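**To:** suture-practice list
**Subject:** Re: knots pulling through on soft pads
**Date:** Friday, August 23, 2024

On the knots question, Bindu Varma wrote:

> Hi all, I teach the beginner stitching bench at Suvstead and I'm stuck on something. We switched to the softer pads in March (the Sinier ones) and now half my group can't close an incision without the thread tearing through the edge. They were fine on the old firm pads! Same needles, same thread, same people.
>
> I've told them to take bigger bites and that helps a little, but then the edges bunch up and the whole row looks like a badly hemmed curtain. Is it the pads, or is it me? Also, how long are you all leaving your thread? Ours comes in 90 cm lengths and I've been handing it out uncut.
>
> Bindu

Hi Bindu,

It isn't you! We went through the very same thing at Kutthorpe, right down to the curtain hem. Soft pads are lovely because they give the way tissue gives, and they're awful for exactly that reason. A firm pad lets you haul on the thread all day. A soft one keeps a record of every tug.

First thing I'd look at is how the needle is going in. People who learned on firm pads tend to push it straight ahead like a sewing needle, and on a soft pad that drags the edge along with it. Get them to come in square to the surface and then just roll it around its own curve. If the tissue is wrinkling up in front of the point, stop, back out and start again. I know that feels slow, but I'd rather see three decent passes in a session than a whole row of torn ones.

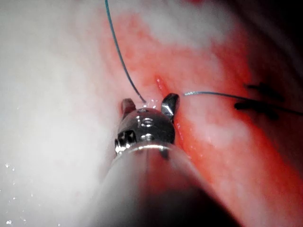 Second thing is bite size, and this is where I'd go easy on "bigger." What worked for my group was *matching* bites. If you go in a certain distance from the edge on one side, come out the same distance on the other. Bunching usually means one side is wide and the other is skimpy, or one is deep and the other barely under the surface. We had a fellow who swore his were even, so I had him put a dot of marker on each side before he started. He was very quiet after that. (He's good now, by the way. Better than me on a bad day.)

Oh, and where they hold the needle matters more on the soft stuff too. Too close to the thread end and it wants to swivel, so they grip harder, and then they steer with the whole forearm. I like it a bit past the middle, toward the thread end, but not right at it. Naidu on our staff holds it further forward and gets beautiful results, so don't treat that as law. 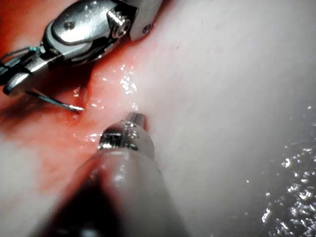
As for thread - please cut it! 90 cm is a lot of line for single stitches. It drapes over everything, it catches on the knots you've already tied, and every extra inch you pull through a soft pad is more sawing on the hole. We cut ours to 20 cm for interrupted stitches and keep the long pieces for running ones. Your people will complain that 20 is too short for the first day or so, then they'll get used to it. Leave a short tail on the far side before tying, too, or they'll spend the whole session fishing for the end.

Then the tying itself, which I suspect is where most of your tearing comes from. The first throw only has to bring the edges together so they touch. That's all it needs to do! Beginners see a little gap, panic and crank it down, and there goes the edge. I have mine lay the first throw, let go, look at it, and only then do the second one in the other direction. Pull flat and level with the pad, never up toward the ceiling.

I also wouldn't have them cut a new slit for every try. We work down the pad in rows, so they can look back at the last lot while they do the next.

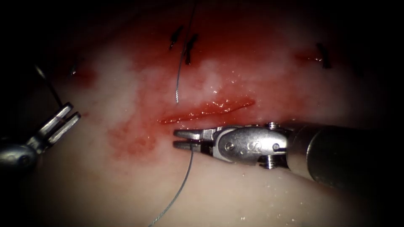

*Tied and trimmed stitches above the slit, which is still open.*

You can learn plenty from the old row. Spacing drifts, mostly. People start out careful and then leave one great big gap when they get tired, and they don't notice until they sit back. I ask them to pick their own worst stitch and tell me why it's the worst, which gets more out of them than me pointing.

One more small thing on thread handling. When a loop is slack, let it be slack for a second and see which way it wants to fall before you grab for it. A lot of my group chase the thread, twist it, and end up with a throw that sits crooked and won't lie down. 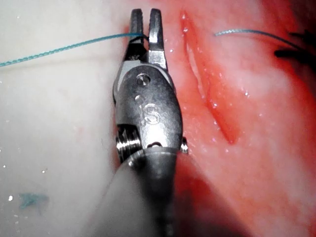 *Blue thread looped over the left jaw, near the tip.*

So if it were my bench I'd keep the soft pads, cut the thread, do the marker dots for a week and see where you are. If they're still tearing after that, bring back a firm pad for warm-ups and move over to the soft one halfway through.

Do you store the Sinier pads flat or rolled? Ours were rolled for a while and the slits gaped on their own, which can't have helped anyone's tension. Let me know how it goes!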